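Offen auf dem Tisch: Was in einem alten Bürorechner steckt

Zuletzt aktualisiert: 31. August

Ich gebe es zu, ich kann an keinem ausgemusterten Bürorechner vorbeigehen! Andere Leute bringen aus dem Urlaub Keramik mit, ich komme mit einem Netzteil unterm Arm nach Hause (meine Familie hat sich damit arrangiert). Im August habe ich deshalb ein paar Tage bei Plenstead verbracht, wo alte Firmenrechner zerlegt, geprüft und wieder flottgemacht werden. 2,713 Geräte standen am Morgen meiner Ankunft im Bestandsbuch, bis 3,000 ist im Lager Platz.

Gergely Kelemen leitet die Werkstatt und hat mir gleich am ersten Tag einen Schraubendreher in die Hand gedrückt. »Erst hinlegen, dann aufmachen«, sagte er. Also Tower auf die Seite, Seitenwand weg, und plötzlich schaut man hinein wie in ein Puppenhaus: grüne Hauptplatine, schwarze Grafikkarte, daneben der Laufwerkskäfig. Ich mag besonders die blauen Stellen. Riegel, Laschen, Laufwerksträger, alles, was die Finger suchen sollen, leuchtet einem da blau entgegen, und nach ein paar Gehäusen greift man fast blind richtig.

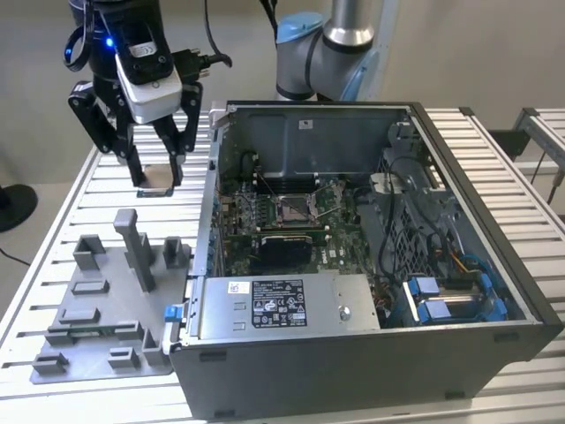

Der leere Sockel

Am meisten Respekt habe ich vor dem Prozessorsockel. Ist der Metallbügel oben und der Platz leer, halte ich automatisch die Luft an, denn die Kontakte sind winzig und verzeihen gar nichts. Kelemen deckt sie ab, sobald er länger daneben arbeitet, und legt kein Werkzeug auf die Platine, auch nicht für 5 Sekunden!

Kabel dagegen sind reine Geduldssache. Vor dem Abziehen fotografiere ich inzwischen alles, und zwar doppelt, seit ich bei einem Rechner aus der Dudás-Lieferung 11 Minuten lang gerätselt habe, wohin ein dünnes Käbelchen gehört. Gefunden hat die Buchse dann natürlich Kelemen, mit einem Blick, die Kaffeetasse in der anderen Hand.

Mitgenommen habe ich übrigens auch diesmal wieder ein Netzteil. Es liegt jetzt im Flur, neben den Schuhen.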